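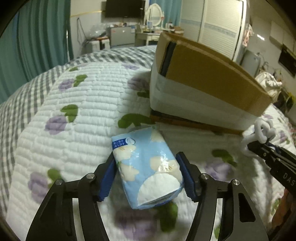

Home | Reading Projects | Reviews | Year 11 | Back to list

Filed under: Books > Young Adult > Student Reports

So for my project I picked Silley, a novel about a girl called Wokley who gets sent to live with her great-aunt in a lighthouse town after her brother goes missing at sea. I'd never heard of it before. Getsemaní Zamudio from my English class lent me her copy (with biscuit crumbs in it, thanks) and I finished all 253 pages over the holidays, mostly in bed when I was meant to be asleep.

My question was whether you can trust a narrator who's grieving. Wokley tells the whole story herself and she leaves out heaps. The first time I noticed was in chapter 9, when she says she spent the afternoon at the harbour, and then two chapters later her aunt mentions the harbour was closed for the storm. I went back and reread it and there it was — she'd just made it up! After that I kept a notebook and wrote down every time her version didn't match someone else's.

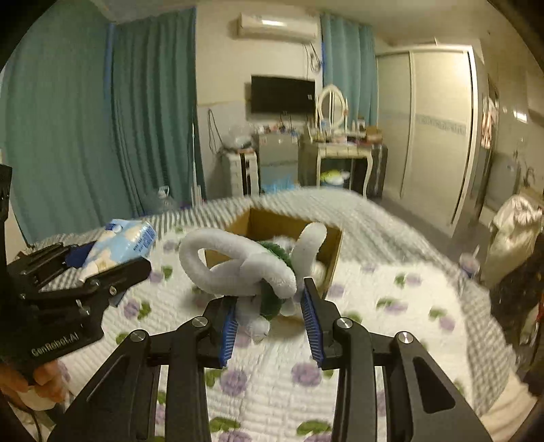 White and green plush toy, held up over the bed.

The best part is the letters. Her brother's friend Sokol writes to her from the mainland and his letters are really plain, almost boring, all about ferry timetables and his mum's knee. But he's the only one who'll tell her straight out that her brother isn't coming home. On page 125 she folds that letter up and puts it in a library book, and then she tells us it never arrived. I had to put the book down for a bit after that.

I was less keen on Lallach, the teacher. He's in nearly every chapter up to page 100 and then he pretty much disappears, and I couldn't work out if that was Wokley leaving him out on purpose or the author forgetting him. My teacher, Laurențiu Coman, reckons it's on purpose. I'm still not sure.

What I found is that her lies get smaller as the book goes on. Early on she invents whole days, and by the end she's only fibbing about what she had for tea. If I did the project again I'd colour-code the notebook from the start, as I lost most of a weekend sorting my notes into order. I'd also read the aunt's bits twice, she's funnier than I gave her credit for.

Last updated: April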